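The living room, finally

29/03/2019

So I've been promising a living room post for ages, and every time I sat down to write it there was a pile of something on the sofa and I lost my nerve. Well, the pile is gone (it's in the bedroom, we won't be discussing the bedroom) and I'm ready to talk about the table.

If you've been reading for a while you'll remember the old one. Big square glass thing, came with the apartment, showed every fingerprint and got me in the shin at least once a week. I sold it to a very nice man named Rostislav Bednárik, who carried it down the stairs by himself while I stood there saying "are you sure?" over and over. Then we had no table at all for 19 days and ate dinner off our laps like students.

The new one came from Fraser, the little secondhand place behind the post office, and I fell for it right away. It's a pale wood with a rounded, sort of wobbly outline, like a pebble somebody sat on. No corners! My shins are thrilled. I had been saving up for one from Hondow and I'm so glad I dragged my feet, this was a fraction of the price and I like the shape better.

The striped rug stayed. I did try a plain one from Clameo for a weekend and the whole room went flat, so back it went, and the black and white stripes are down again under the table where they belong. My sister says stripes plus the patterned blanket on the orange sofa is too much. My sister has a beige house. I think because they're both black and white they get along fine, and the orange needs something to push against.

What I haven't figured out is storage. Right now there's a dark plastic bin out in the open with a bunch of bright blue stuff in it, and it catches my eye every single time I walk in. I'd love a basket with a lid, but everything I find is either tiny or the size of a bathtub.
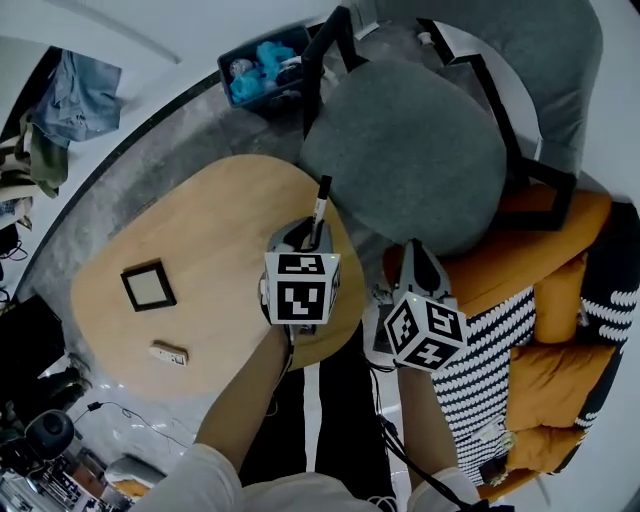
New table, old stripes, and the marker for labeling everything.

The little square frame with the brown border is still waiting for a spot on the wall. I keep laying it flat on the table and telling myself I'll hang it after lunch. I can't decide between over the sofa and the skinny bit of wall by the door, so if you have opinions, leave them in the comments, please!

Next up is the gray chair. I love the big round seat but I want to try it closer to the window, and that means moving the lamp, and that means finding the extension cord. April, maybe.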